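3.2 Riding surface and lesson load

Lesson records were drawn from four riding schools, referred to here by the names of their home properties: Timell, Emach, Ham and Prelis. All four teach children and adults, keep between one and three arenas in regular use, and enter riders in local dressage and show jumping. Together they supplied 3,726 lesson entries in which horse, rider level, arena and duration were all legible. Entries missing any of these fields were set aside before analysis.

A lesson was coded as flat, pole work or jumping according to the instructor's note. Where a lesson moved from one type to another, it was coded by the type that took up the larger share of the time. Lessons shorter than 30 minutes were kept but analysed separately, as most were lead-rein sessions at a walk and put little load on the horse.

Arena surfaces fell into two classes. Timell and Prelis use washed sand over a compacted base, harrowed daily. Emach and Ham use sand mixed with fibre, watered in dry weather and graded weekly. Surface depth was taken at the track, the centre line and the take-off side of a fixed fence, with the track reading given a lower weight in jumping lessons. 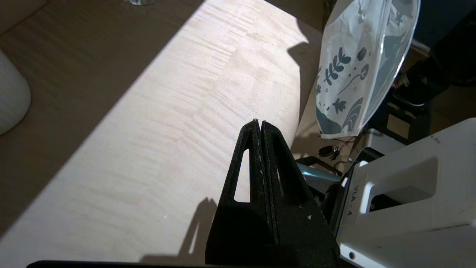 Differences between the two surface classes were small for flat work. Horses on plain sand were rested slightly more often in the week after a heavy schedule, but the effect did not hold once age was entered in the model. For jumping lessons the pattern was clearer. Horses that jumped mainly on the deeper sand at Prelis were more often moved to flat work by the instructor, and this remained so after adjusting for rider weight and level (Figure 4).

Figure 4. Share of jumping horses moved to flat work within the following week, by property and surface class. Bars show 95 per cent intervals.

Rider level had its own effect. Novice riders were assigned a narrow group of older, quieter horses, and at Ham this group carried nearly 700 of the recorded lessons. Instructors at Emach rotated school horses on a fixed roster, which spread the work more evenly but led to more changes of horse within a term. We did not collect rider ratings of these changes.

Two limits apply. The reason for moving a horse to flat work was seldom written down, so the measure mixes soreness, behaviour and plain scheduling. In addition, the February records from Timell cover only the covered arena, the outdoor one being closed for drainage work. Removing that month changed no estimate by more than its standard error, and it is retained in the results reported in Section 4.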